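Boards > Local News & Press > Records Requests

Pastcombe withheld 200 pages of emails - appeal or refile?

newsdeskstela
So the town finally answered my request for the Jetano parking contract emails. 19 pages released. 200 withheld, one line saying "deliberative." No index, no list, nothing. Filed in February. Has anyone here appealed one of these or do I just refile narrower? Deadline to appeal is 17 days from the letter and I've burned 2 already.
- Stela Jitaru

gravelpit
Refile. Appeals sit forever. Ask for emails between the clerk and Jetano only, small date range. You'll get them quicker.

mlockyer
Disagree with gravelpit. Refiling restarts the clock and lets them off the hook for a lousy denial. Emails with an outside vendor aren't internal deliberation, at least thats how I'd argue it. Put that in the first paragraph of the appeal.
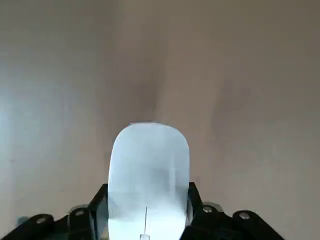
Also ask for the index in writing, same letter. Date, sender, recipient, reason for each one. Keep it to a page. I've seen people send in a ten page rant and the hearing officer answers the rant.
Marama

gravelpit
And how long did yours take?

mlockyer
Five months. Got nearly all of it though.

gravelpit
Five months and the contract's already signed. My point.

teveo_reader
Could do both?? Appeal the big one, file a small one on the side. Did that for the Teveo rezoning stuff. Clerk was annoyed but took it.

newsdeskstela
Didn't know both was allowed. Editor wants a story now, not in five months, so maybe that. Does the side request hurt the appeal?

mlockyer
Not if you say so up front. One sentence - "this does not replace my appeal." Don't let them close the first file as duplicate, they tried that with me.

Pop
Check the 19 pages for attachments too. Ours came with every attachment missing and no mention of it.

newsdeskstela
Ugh. Just looked. Three emails say "see attached" and theres nothing behind them. Adding it to the appeal.

gravelpit
ok that one I'd appeal. Still say file the small one first, tonight.

newsdeskstela
Small one went in at 4:40. Appeal draft tomorow, will post it with the names out if anyone wants to pick it apart.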